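Pleltari FC Confirms Schedule and Squad Terms for Second Half of League Season

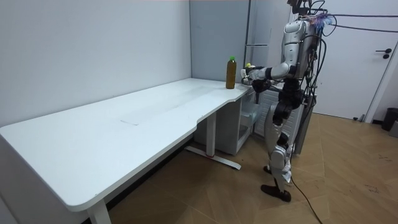
A humanoid robot reaches toward a plastic bottle on a white desk.

Tue 18 November. Pleltari FC has published its fixture schedule and squad registration details for the second half of the league season. The first match is at home against Trultden, a game carried over from the opening round after the pitch failed inspection.

The club has registered 24 senior players, within the league limit. Three of them are goalkeepers. Midfielder Cheng-en Yau, 27, has signed a contract extension that runs until the end of July and includes an option for one more season. Yau has started 6 league matches this season, all in central midfield, and will remain eligible for cup fixtures.

"The extension settles the midfield positions before the window opens," the club said. "No further outgoing transfers are planned. One loan agreement in defense is under review, and its status will be published when the paperwork is complete."

Kickoff times for home matches are unchanged except where a fixture has been moved for broadcast. The away match at Urken will be played on a neutral ground while the east stand there is rebuilt. Tickets bought for the original venue remain valid, and seat numbers will be reissued by email.

Season ticket holders may add the Trultden match at no charge. Single tickets go on sale online first, with any remaining seats sold at the stadium on match day. Gates open 20 minutes earlier than last season. Supporters traveling from Nông should use the north entrance.

Media accreditation requests must reach the club press office two working days before each match. Photographers' bibs are issued at the main reception and must be returned after the final whistle.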